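Pliltell Robotics Club, end of season talk
Speaker notes, 11/01/2018

Slide 1. Hi, thanks for coming, who we are. Pliltell, student club, second year. Don't read the title out loud.

Slide 2. What we set out to do. Fruit onto a plate. Sounds dumb, say it anyway, wait for the laugh. Task = pick up one piece of fruit off a table, put it on the plate, don't squash it, don't drop it. Two grippers going at once, left and right. People demo it by hand first, robot learns from that later.

Slide 3. Why fruit. Cheap. Every piece a different shape. Soft stuff shows you right away if you squeeze too hard. Tomatoes are the worst, skin splits. Mandarins pretty forgiving. (skip the grape story unless ahead of time)

Slide 4. Numbers. 2,115 tries recorded. Goal was 1,000 so we're happy. Threw out 161, mostly people starting before the recording did. Say that slow, somebody always asks.
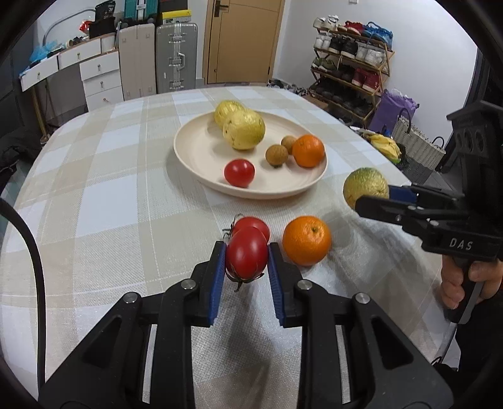 Slide 5. What went wrong, part one. Pads. First set was smooth and everything slid out. Ribbed ones way better, grip the skin without so much force. Glue let go twice, we screw them on now. Mention Gristness here, they gave us the pad material. THANK THEM.

Slide 6. Part two. Getting in each others way. Two hands on a small job, they both go for the same spot by the plate. Rule we ended up with: one side waits till the other one has let go. Slower but a lot fewer bumps. Still not sure it's the best rule, say so.

Slide 7. Training. Keep this short!! Software is Pratari, our own, name is a long story. Feed it the demos, let it run overnight, test in the morning. First tests were bad. Arm stopped over the plate and just sat there. Play clip 2 if the sound works, if not move on.

Slide 8. Where we are now. Mandarins good. Tomatoes ok if the stem isnt in the way. Small fruit still bad, it pinches the edge and the thing shoots off teh table. Point at the chart, bottom bar.

Slide 9. Next. Abdelaziz meet later in November. Need: spare pads, longer cables, more people for demos. Sign up sheet by the door. No experience needed, takes an evening to learn.

Slide 10. Questions. If they ask cost: don't guess, say email us. If they ask can it peel: no.

Unplug laptop BEFORE moving the cart.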